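Sambar powder losing its smell after two weeks, what am I doing wrong?
Forum: Spices, Pastes and Pantry
Replies: 11

keerthana_k
I make my own sambar powder at home, always the recipe of my mother's sister. Coriander seeds, dried red chilies, toor dal, chana dal, fenugreek, black pepper, curry leaves, a little turmeric. On the first day the whole apartment smells of it. After two weeks in the jar it smells like nothing, a bit like sawdust. The taste is still there but weak, and I have to use double.

I roast everything in one iron pan on medium flame, let it cool, then grind it. The jar is glass with a metal lid and stands on the shelf next to the stove. I don't remember having this problem in my old kitchen.

Keerthana Krishnan

oldladle
Next to the stove is your problem. Move the jar and report back.

peppercorn_dee
Agree with oldladle about the stove, but how long do you let it cool? If the spices are still warm inside when you close the lid, you get moisture in there. Same thing after grinding, the blades heat the powder up quite a lot. I spread mine on a steel plate for an hour before it goes in the jar.

keerthana_k
I cool the roasted spices maybe 15 minutes. After grinding I put it directly in the jar. I did not think the powder itself could be warm!

Tomorrow is Saturday, so I will make a new batch and try with the plate.

Dusan_R
Good evening to all. I am not from India, I am from Serbia, but I cook sambar since three years and I grind also my own paprika mix, so please allow me an opinion.

I don't believe it is only the stove. In my experience the mistake is that everything is roasted together. Coriander needs few minutes, chana dal needs much longer, and fenugreek becomes bitter very quickly. If you wait for the dal to be golden, the coriander has already given its smell to your kitchen and not to your jar. When you write that the whole apartment smells on the first day, for me this is the sign.

I do the dals first, then coriander, then chilies, then pepper, and fenugreek at the end with the flame almost off. Curry leaves I dry in a separate pan until they break between the fingers.

Dušan Ristić

oldladle
My family has roasted it all in one go forever and the powder lasts six months. People make this stuff far too complicated.

Dusan_R
With respect, oldladle, do you add all in the same moment, or do you begin with the dals and throw the rest in later? Many people say "one go" and they mean the second thing.

oldladle
Fine, the dals go in first. Still one pan.

Dusan_R
Then we agree more than it looked :)

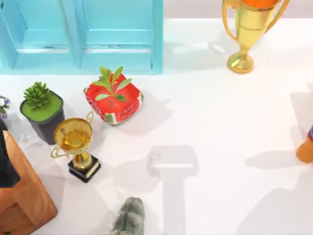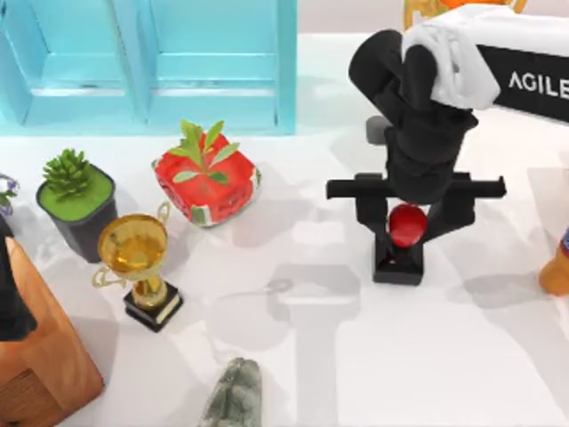
How fine should sambar powder be ground?

Slightly coarse, like fine semolina when you rub it between two fingers. A very fine powder loses its aroma faster and it can make the sambar a little sticky. Grind in short pulses and let the machine rest between them, then the spices don't heat so much.

peppercorn_dee
I go finer than that, to be honest. Coarse dal bits at the bottom of the bowl annoy me. I do sift it once and put whatever stays in the sieve back in the grinder.

Dusan_R
It is a question of taste. For me the coarse one also thickens the sambar nicely, but it must boil at least ten minutes after adding, or you feel the raw dal.

About the machine, I have a small Fovico grinder. It is not strong and it complains with the chana dal, so I fill the cup only to half. Before that I had a Bošković hand mill which belonged to my grandmother. The powder was beautiful, but my arm was not happy.

millet_mornings
Coming in from the side with a question. Does anybody here freeze it? My sister-in-law makes a big batch every May when the chilies are dried and keeps everything in the freezer. I find hers still good after many months, but I am afraid of the moisture when you open the bag again and again.

peppercorn_dee
I freeze, yes. The trick is small bags. One bag comes out, goes in the little kitchen jar, and the rest never gets opened. Let the bag come to room temperature before you open it, or you get water drops inside.

oldladle
Freezer is a waste of space. Cupboard, dark, tight lid.

keerthana_k
Thank you to everybody, I am back with a report. I made 3 changes with the new batch: roasted the dals first and the fenugreek last, let the powder rest on a steel plate for one hour, and moved the jar to the cupboard on the other side of the kitchen. I also bought new coriander seeds from the Sollari shop - the old packet was already open for a very long time, and I forgot to mention this in my first post. Sorry for that!

The apartment smelled much less during roasting, so maybe Dušan is right. The powder smells strong when I open the jar, but it is only four days old and I don't want to celebrate too early.

peppercorn_dee
Ha, old coriander! That alone could do it. Crush one seed with your nail before you buy or use it. No lemony smell, no point roasting it.

oldladle
And you moved it from the stove. First reply in the thread.

Dusan_R
Now we will never know which one it was, because she changed everything together. Keerthana, for the next batch please put one small jar next to the stove and one in the cupboard, from the same powder. I am really curious.

keerthana_k
Okay, I will do this :) Two jars, same powder. I will write again when two weeks are over.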